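Please Stop Handing Me the Long Version

I have a folder in my kitchen drawer, the one under the takeout menus, where I keep every sheet of paper that a pharmacy has ever stapled to a bag of mine. I started it in November, when my doctor put me on a blood pressure pill, and it's already so thick that the drawer catches when I pull it. My husband wants it gone. I keep telling him it's research.

So let me tell you what the research says. The leaflet for my one small pill, the one I take with coffee at 6 in the morning, has 62 side effects on it. I went through with a highlighter one evening and counted (yes, I know how that sounds). Dizziness is on there, and so is "altered dreams," and so is a cough, and somewhere in the third column, in the same tiny type as everything else, is the one that means you should get yourself to an emergency room. Same font! Same size! It sits between dry mouth and a change in how things taste.

I'm all for telling people the truth about what they swallow. My mother took whatever the doctor gave her and never asked a thing, and I don't want to go back to that. But there's a way of telling people everything that leaves them knowing less than when they sat down, and I think we've gotten very comfortable with it. The company can say it told you. The pharmacy can say it gave you the sheet. And you're standing in your kitchen at night with a weird feeling in your lip, trying to find the word "swelling" in a block of gray print.

My friend Dimas Nugroho worked behind a pharmacy counter in Burnley for years before he moved over here, and he and I argue about this at least once a month. His line is that people don't read the leaflet anyway, so it hardly matters how it's written. Mine is that he's got it backwards and people quit reading because of how it's written. Give me a card the size of a recipe card. Tell me what the pill is for, when to take it, what I shouldn't take with it, and what should make me pick up the phone. Put the other stuff on the back, or online, or in a booklet for those of us with highlighters.

He did say one thing that stuck with me, though. He said the best five minutes of his day were always when somebody sat down and waited while he filled the order, and then came back up to the counter with a question. It was usually a good question, too. They'd had time to think of it. 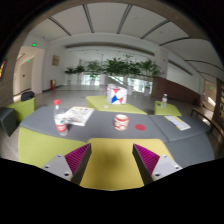 Somewhere to sit and think up a question, in yellow-green and gray.

I believe him on that, and it's why the second half of my complaint is about phones. My pharmacy switched over to an app last year called Skavero. I don't hate it. It reminds me about refills, and it has never once lost my insurance card, which I can't say for myself. But when I pick up a new prescription now, the leaflet goes to the app, and the person at the register says "any questions for the pharmacist?" while already looking at whoever's behind me. Well, no! I haven't read it yet! How would I have questions? I'd have questions in ten minutes, and by then I'm in my car.

And the leaflet on the app is the very same leaflet. They didn't shorten it or put the scary part first. They took a sheet I could barely read on paper and put it on a screen the size of a playing card, so I have to pinch and drag my way across every line. I tried searching it for "grapefruit," which I'd heard somewhere was a problem with some pills, and the search box gave me store hours.

When I grumbled about this in an earlier column, a reader named Barrett Pennington wrote me a long and very nice letter. He's a retired insurance lawyer, and he told me I was being naive. Take one line off the front page, he said, and that will be the line somebody sues over. He's probably right about how it works now. I just don't think "somebody might sue" ought to be the thing that decides what a scared person sees first. Barrett also mentioned that he takes nine pills a day and hasn't read a leaflet since he retired, so I'm putting him down as a vote for my side.

I don't need anything fancy. I'd take bigger type for the dangerous stuff, and I'd take it tomorrow. I'd like a pharmacist who gets paid for the time spent talking to me, the same way my doctor does. I'd like the app to ask me a week later how I'm doing on the new pill, instead of asking me to rate my pickup experience from one to five stars (I gave it a four, the parking was bad).

In the meantime I've made my own card. It's taped inside the cabinet door, next to the coffee filters, in black marker, and my husband has asked me to make one for his cholesterol pill too. He still wants the folder out of the drawer.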